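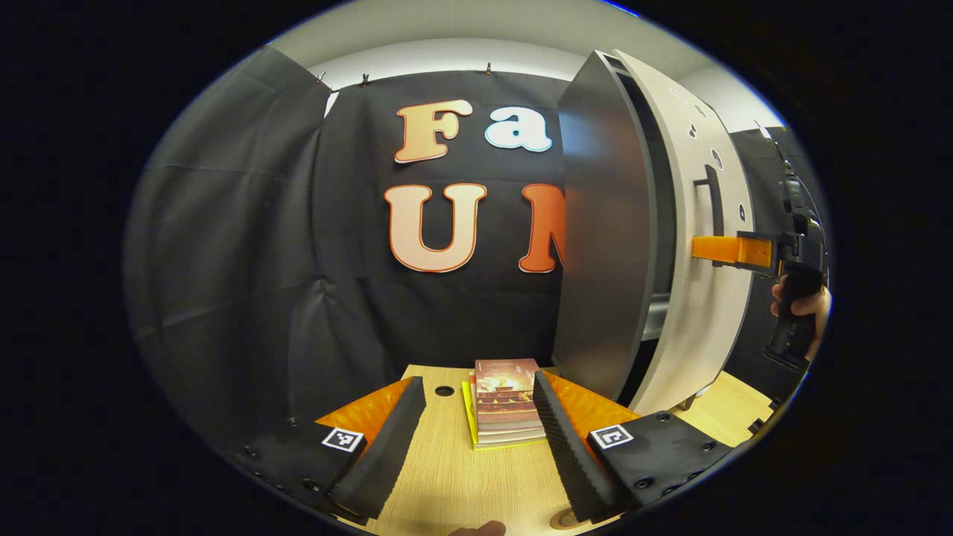
Print | Email

Oral history player: transcript runs ahead of audio on reel transfers

Status: Resolved
Product: Closari catalog, public player module
Site: Ollano Air Evacuation Archive, Skokville
Reported by: Bereket Belay
Assigned to: Corina Haslinger
Opened: Tuesday, June 23, 2020

Reported problem

Interviews in the flight nurse series play normally, but the highlighted transcript line is ahead of the speaker. The gap is small at the start and grows as the recording goes on. By the end of side A of the Kļaviņa interview it is 11 seconds. A reader who clicks on the paragraph about the hospital ward at the training field hears the end of the previous answer, about her state nursing license.

The family of one of the veterans noticed it first and wrote to the reading room. I checked the rest of the series and found the same fault in 20 interviews. All of them were transferred from open reel. The cassette interviews with pilots and ground crew are fine.

Browser does not matter. Same result on the reading room machines and on my laptop at home.

Reply - Haslinger

Please send the following for the Kļaviņa record: the preservation WAV, the access MP3 and the transcript file with time codes. Do not re-upload anything to the live record yet. Uploading a new access file clears the existing time codes and we want to compare them first.

Also, do you know which file the transcriber worked from?

Reply - Belay

Files are in the shared folder. The transcriber worked from the preservation WAV. The access MP3s were made later in a batch when the series went public. I was not here then, and the batch settings were not written down.

The paper index that came with the reels gives times by tape counter, so it can't be used to check either one.

Reply - Haslinger

Compared the files. Findings:

The WAV and the transcript agree from start to finish. The transcript does not need editing.

The access MP3 is longer than the WAV. I lined up the interviewer's first question and it matches closely. By her answer about being turned away from an overseas posting, the MP3 is clearly late. The drift is even, so this is a difference in speed and no section is missing or repeated. Pitch is slightly low in the MP3 as well, though you would have to play them side by side to hear it.

The header of the MP3 looks normal. My reading is that the batch tool took the wrong source, an earlier transfer made before the reel deck was serviced. The old transfers are still on your storage under the same file names, in a folder called "reels_old".

Can you confirm by checking the length of the file in that folder against the MP3?

Reply - Belay

Confirmed. The lengths match. The same is true for every reel interview I have opened so far. The cassette series never had an old folder, which would explain why it was not affected.

Reply - Haslinger

Steps to correct, per record:

1. Export the transcript with time codes from the record. Keep the export.
2. Make a new access MP3 from the preservation WAV. Constant bit rate, same sample rate as the source.
3. Replace the access file in the record.
4. Import the transcript export. Choose "keep time codes" in the import dialog. The default is to discard them.
5. Save, then rebuild the player index from the record menu.
6. Check the highlighted line near the start and again near the end of each side.

Rename "reels_old" before starting so that the batch tool can't pick it up again. Don't delete it - the earlier transfers may hold leader announcements that were trimmed later.

Reply - Belay

Folder renamed. Kļaviņa record done and in sync on both sides. Working through the rest.

Two records failed at step 4 with "segment beyond media length". Both are interviews with former instructors in the nurse corps course.

Reply - Haslinger

Those transcripts have a closing note from the transcriber with a time code set after the audio ends. Remove the time code from the note, leave the text, and import again.

Reply - Belay

That worked. All reel interviews are replaced and spot-checked. I have added the batch settings to the processing manual and written back to the family.

One leftover: citation links that readers saved before the fix contain the old start times. Do these need redirects?

Reply - Haslinger

No. Saved links point to the transcript paragraph and the player looks up the time from there. They will follow the new audio once the index has been rebuilt.

Closing the ticket. Reopen it if the drift shows up on any other series.

Print | Email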